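Gripper pair inspection, 2 April 2024
Pair in use at the Gunau house, bed-making work
Filled in by Melahat Türkmen

I'm putting my comments right under each line this time, because last time they all went on the back page and then the back page went missing. Same checklist as in January, with two lines added at the end. Where I've written OK I mean I put my hands on it and checked, so if something's wrong with it next week, come and yell at me!

BEFORE POWER

1. Fingers, yellow, both grippers. No cracks, no tears, no shiny spots.
OK with comment. One finger on the left gripper has a nick near the tip, on the inside face. It's small enough that I found it with my thumbnail and not with my eyes. It doesn't go through. I've left it on, but it's the first one to swap when the new bag comes from Begović. Please don't trim it with scissors. I know it's tempting. A trimmed finger closes crooked and then we spend an afternoon chasing a calibration problem that's really a scissors problem.

2. Finger screws snug.
Fixed. Two were loose on the right gripper, a quarter turn each. They're tiny and they strip if you lean on them, so use the short driver with the tape on the handle and stop when it stops.

3. Slotted frame above the housing. No lint, hair or thread in the openings.
Failed, cleaned, passed. Oh boy. Anyone who works with sheets and blankets all day knows what was in there. I got out a good wad of fluff with the wooden pick and then went over it with the soft brush. Work from the top down or you push it all toward the lenses. I'd like this one done every day we're on fabric, and I mean every day, including the short ones.

4. Lenses clean, rims tight, no fog behind the glass.
OK. Blower first, then the cloth from the gray pouch. Somebody has been using the gray pouch cloth for something greasy, so I threw it out and opened a fresh one. The rims don't turn when I try them with a fingertip and that's what we want.

5. Handle. No wobble, no sharp edges, nothing that catches skin.
OK with comment. The right handle has a rough bit along the seam that I could feel after ten minutes of holding it. I sanded it down with the fine paper and wiped it. If your hand still gets sore there, write it down here and don't just switch hands and say nothing, which I have definitely done myself.

6. Stickers present and readable.
OK. I scanned each one twice and the number came up right both times. Keep alcohol wipes off the stickers, the print lifts.

POWER ON

7. Battery at 80 percent or better before the first run.
OK, 87 on the left and 80 right on the nose on the right. The right one has been lower every time I've looked lately, and it sat on the charger just as long. I've asked Clamuto for a spare pack. Until that gets here, charge the right one at lunch even if it looks fine.

8. Indicator light comes on and stays on.
OK both. If it blinks, check the plug before you check anything else. I lost half a morning in January to a plug that was in almost all the way.

9. Open and close 10 times, slow, nothing between the fingers.
OK. Smooth on the left. The right gave a faint click on the first close and then never again, so I did another ten and got nothing. Writing it down anyway. Clicks that go away have a habit of coming back.

10. Pinch test on cloth, single layer, then a folded edge.
OK with comment. Single layer was great. On the folded edge the left one slipped once, and I think it's that nick again. I ran it over and it held, but if you get two slips in a row, stop and change the finger.

11. Warmth after a work block.
OK. Neither housing was more than hand-warm. Leave them on the stand to cool and not on the blankets, please. Soft things hold the heat in, and they also shed right into item 3.

WORK AREA

12. Floor clear on the sides you'll be walking.
Failed, then passed. I moved a few things off the floor before starting. You're looking at your hands the whole time when you do a fitted sheet, so whatever's down there will find your foot. Do one slow lap before you pick anything up.

13. Nothing dangling from the person. Sleeves, lanyards, scarves, bracelets.
OK. I had my lanyard on and caught myself. Pocket it.

14. Both hands know where the stop is.
OK. I have everybody press it with their eyes shut, once with each thumb. It feels silly for about as long as it takes to do it.

15. Work position on the bed. Corners reachable without kneeling on the mattress or stretching across with your arm straight.
OK with comment. Standing is fine for the near corners. The far ones, walk around!

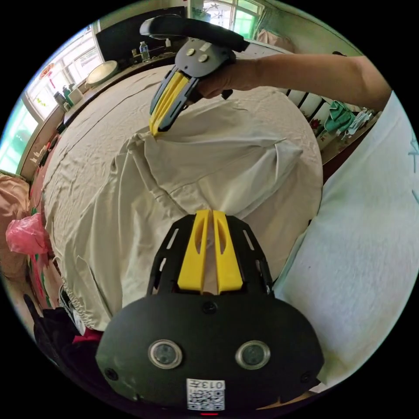

The gathered edge on a fitted sheet is where I'd slow down the most. Elastic pulls back, and if you've got a good pinch on it and your elbow is already out straight, the pull goes into your shoulder and into the finger mounts, and neither one likes it. Take a bite of cloth well in from the elastic, bring it over, then let go and take a second bite closer to the corner. Two small grabs beat one heroic one. I tried it both ways and the mounts were noticeably quieter doing it in two.

NEW LINES

16. Keep the two heads from knocking together.
New because of me. I bumped them in the middle of a fold, fingers to fingers, and nothing broke, but I went back and did items 1, 2 and 9 again on both. That's the rule from now on: any knock, even a soft one, go back and do those three.

17. Put away with fingers open.
New because Laltirley's service sheet asks for it, and they're right. Fingers stored closed take a set and then the pinch goes mushy. Open, on the stand, lenses facing the wall, dust cover on.

TO DO
Order fingers from Begović, one bag, yellow.
Chase Clamuto on the spare battery pack.
New gray pouch cloths, and label the pouch LENSES ONLY in big letters.
Somebody other than me to repeat item 9 on the right gripper and listen for the click.

Result: fit for use, both, with the left finger to be watched.
M. Türkmen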